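Wed 5 August. Bench notes, gripper pair, shared room

Picked up where the last entry gave out, which was in the middle of a sentence about cable ties. I no longer know what I meant to say about cable ties.

State of things this morning: both hand-held grippers assembled, left one tracking well, right one tracking the way a dog follows a lecture. The marker blocks are the second print run. The first run went on with glossy paper, and the tracker lost them every time they caught the ceiling light. Matte paper now, edges glued down with the Pramitz stick. It smells like pears and holds better than the expensive stuff.

Moved out of the bench corner and over to the desk side of the room, where there is floor enough to swing both arms. Task for the day was the flower tidy: bouquet off the chair, over to the desk, in or near the vase. Artificial flowers, so they don't wilt while I debug. The broom also wants putting away, and I have written it down as a stretch task so that leaving it there counts as planning.

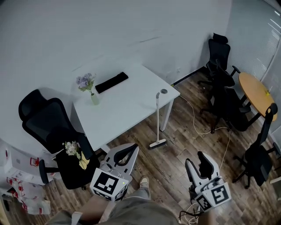 Both grippers up, left one over by the chair with the bouquet. Broom still at the desk.

Stems are harder than they look. The curved fingers close fine on one thick thing and get vague about a bundle of thin ones. Squeezing slower helps. Squeezing harder mostly teaches you about your own wrist.

Right gripper dropout: logged at 20 Hz for the first block of runs and got 2,000 samples, of which 1,667 had a usable pose. Left was clean over the same stretch. I blamed the marker, then the lighting, then the Staltitlow driver, in that order and with rising confidence each time. Reseated the connector at the gripper end and the dropouts thinned out. So possibly the cable, which I had ruled out in the last entry in capital letters. Not closing it yet. A connector that behaves after being touched has only promised to behave until you stop touching it.

Things tried on the cable before lunch:
Taped it along the forearm. Fine until the elbow bends.
Let it hang. Tugs a bit at the end of a long reach.
Ran it behind the shoulder. Found the chair armrest with it, twice.
Back to letting it hang.

Finger pads: the textured black ones are still my favorites. The Sketorberg silicone sheet was grippier on the test coupon but picked up every crumb in the building, and by November it would be mostly lint. Keeping one strip in the drawer in case I change my mind, as I did with the last two strips.

Second half of the day I went through the gripper camera stills to check whether the fingers eat too much of the view. They take a good bite out of the middle, but there is a usable gap between them when open, and the table shows through it.

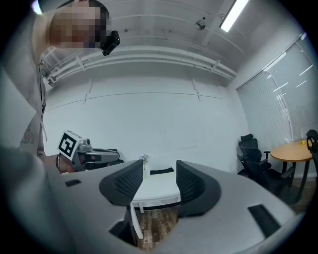

Right gripper's own camera, fingers apart, white round table in the gap. Marker on the other gripper is tilted but all there.

Good news in that one is the opposite gripper: you get its marker from this side too, border and all. I had been assuming the two would hardly ever see each other and had budgeted a whole evening for the math to get around it. Might still need the math. Would like the evening.

Less good: the blinds throw bright streaks. Exposure is on auto and I suspect it hunts whenever the window side comes into view. Fixed exposure next time, and write the value down somewhere other than the back of my hand.

Wrist strap is wearing on me after a long stint. The Pană buckle is strong enough for a parachute and shaped by someone with square wrists. Foam under it, or a wider band, or shorter stints. Will probably do foam and complain.

Still open:
- swap the right cable for a known good one and repeat the same 20 Hz block before touching anything else
- lock exposure on both grippers
- reprint one spare marker set, matte, and label the bag this time
- slow-close setting for thin stems
- broom

If anyone borrows the long hex driver, the drawer it came from is the one that sticks.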